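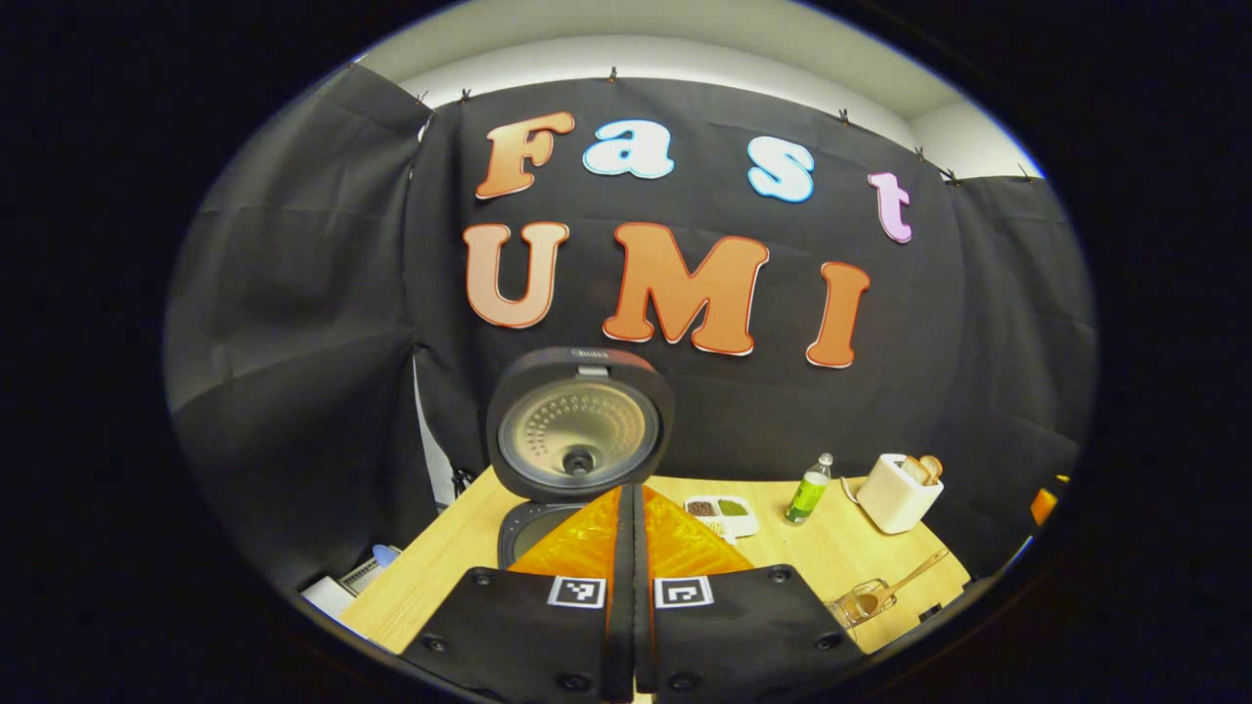 Bumirside library to stay open late from Monday

February 16, 2024

Longer hours are coming to the Bumirside branch library. Doors will close at 9 p.m. Monday through Thursday, three hours later than now. Friday and weekend hours stay put.

The change got the go-ahead at a short meeting last night. It runs through the end of spring, then the town takes another look.

Money had been the sticking point — the December budget left nothing for evening staff. A grant from Treller, the office supply firm on Cao Street, covers two part-time jobs. Both have been filled, branch manager Reet Koppel said.

"People get off work and we're already locking up," Koppel said. "We've heard that for years."

A petition asking for later hours drew 534 signatures over the winter. Most came from parents and night-class students, acording to the branch.

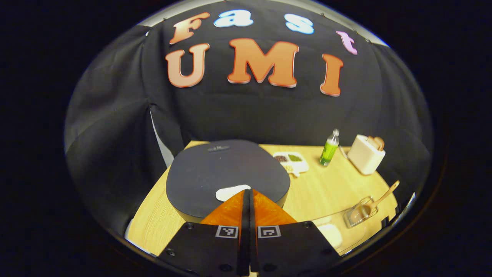 Cut-out letters on a black backdrop, with a light wooden table below.

Not everything will run late. The front desk, computers and reading room, yes. The local history room still shuts at 5 p.m. and printing stops at 8:30. Holds can be picked up right until closing.

Parking is free in the Zenomier lot after 6 p.m., 46 spaces, entrance on the north side. The overnight ban still applies there, so move cars before midnight. The last bus toward downtown leaves at 9:12 — tight but doable.

Study rooms can be booked for the new evening slots starting this weekend, by phone or at the desk. Two hours max per group. Online booking is'nt ready yet, Koppel said, and she didn't have a date for it.

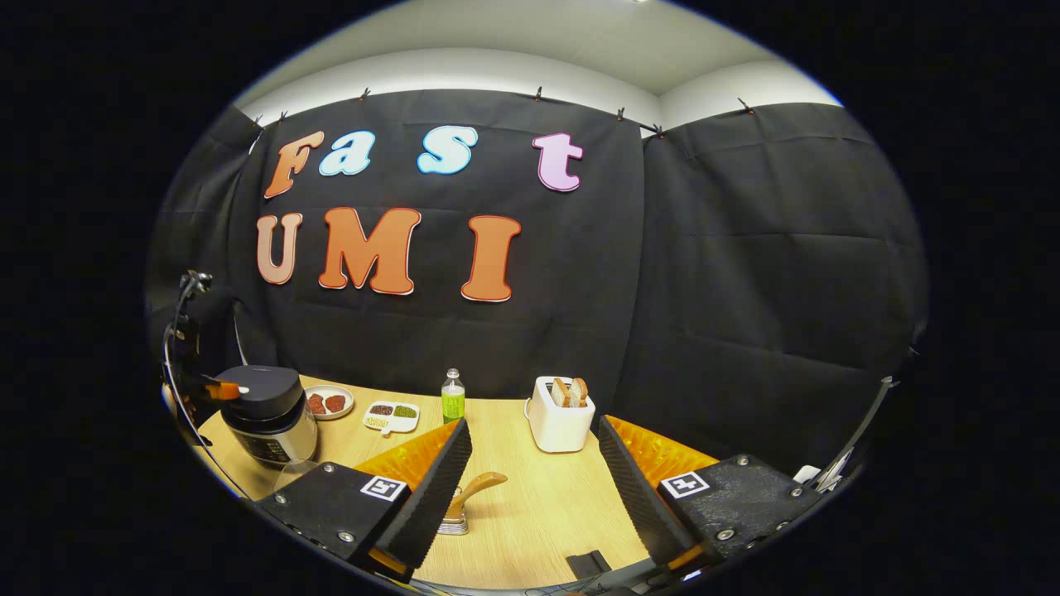

Do I need a library card to use the reading room in the evening?

Anyone can walk in and read without one, but you'll need a card to borrow books or book a study room.

The Bumirside branch is closed this Sunday as usual and reopens Monday at 10 a.m.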